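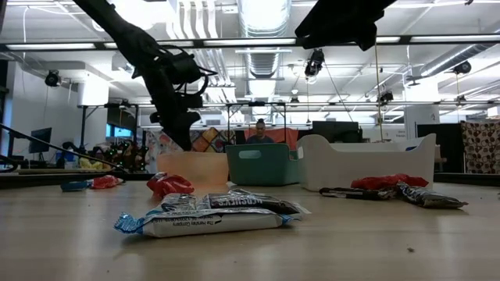 Fig. 4.1. Une barre Hershey's posée sur un emballage blanc à bouts bleus.

CHAPITRE 4
La petite phrase : comment la satire s'empare des élections

Au conseil municipal de Vonness, en février, le maire sortant promit 400 bancs publics. Il en fit poser 57, dont plusieurs face à un mur. Le soir même, l'humoriste Anitha Kartha ouvrait sa chronique radiophonique par un long silence, puis : « Je regarde le mur. » La phrase a survécu au maire, qui fut battu de 114 voix.

Faut-il y voir un effet de la satire ? Les humoristes le pensent volontiers, surtout après le dîner. Sohail Satti, qui a dépouillé 377 chroniques diffusées pendant cette campagne, se montre plus avare : on y rit beaucoup des cravates, assez peu des budgets. 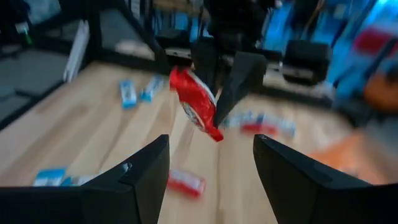
Fig. 4.2. Paquet rouge brillant, tenu au-dessus de la table.

Ce chapitre distingue la caricature, qui grossit un trait, de la parodie, qui emprunte une voix. Les candidats redoutent la première et finissent souvent par inviter la seconde sur leur plateau, avec un rire préparé la veille. On lira d'abord le dossier Gerker, dont les marionnettes obtinrent plus de temps d'antenne que l'opposition.
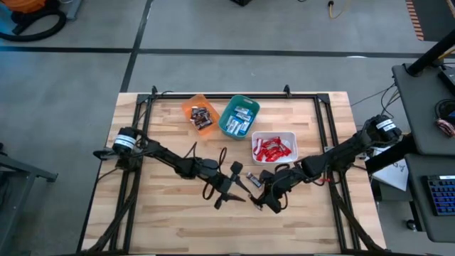

4.1 Rire du pouvoir, ou avec lui

Commençons par le cas le plus embarrassant : celui du candidat drôle.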